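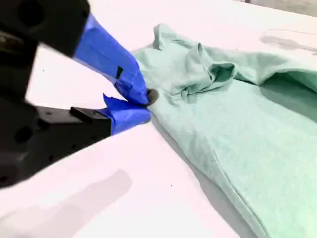 What is demonstration collection in robot learning?
It is the work of recording a person guiding a robot through a task, over and over, so that a learning system can later copy the behavior from the recordings.

Demonstration collection
Also called demo gathering or teleop recording. A stage in imitation learning, comes before training. Output is a set of episodes – each one a single try at the task, start to finish, with camera video and joint positions saved on a shared clock.

Overview
Tasks are usually short and done on a tabletop. Folding, sorting, stacking, putting in a bin. Cloth is a common choice becuase it never lands the same way twice, and a system trained on one neat starting pose tends to fail on any other. Shirts are the usual item. Cheap, easy to replace, and the parts (sleeve, hem, collar) give operators words they can agree on.

Equipment
Small two-arm setups are common for cloth work. Printed links, hobby-grade servo motors, arms fixed on opposite sides of a table, a camera on each wrist. Often another one overhead. A plain light tabletop helps the garment stand out. Fingertips are sometimes wrapped in tape, which changes the grip and has to be replaced when it wears or peels. Tape changes go in the log, as they can alter how a fold of cloth slips.
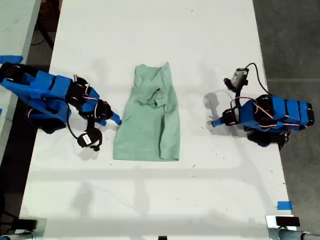 Procedure
Varies by group. A typical session:
Home both arms, check that every camera is live.
Drop or toss the garment. No smoothing by hand.
Start recording, then move. Pauses at the start get learned too.
Grasp an edge or a fold, lift, place, let go.
Stop, mark the episode keep or discard, reset.

Operators drive the arms with a matching pair of leader arms, or less often with hand controllers. Switching operators mid-set is allowed in most protocols but has to be noted – two people rarely fold alike.

Example: the Mindale set
Collected at Plarnell under Mansa Antwi, starting in April. The first release, 2022-05-13, held 136 episodes of T-shirt handling by 2 operators. Planned size was 2,000. The Wallner format was used for storage, later dropped for Troltavero, which keeps the wrist video and the joint data in one file.

Quality problems
Dropped video frames. Clock drift between cameras. Grasps that look closed from overhead but miss the cloth, visible only at the wrist. Failed tries are kept by some groups and thrown out by others; Antwi's notes keep them if the operator recovers within 5 seconds. Lighting is another one, as shadows from the arms move with the arms and a system may pick up on them insted of the cloth.

See also
Imitation learning
Teleoperation
Deformable object handling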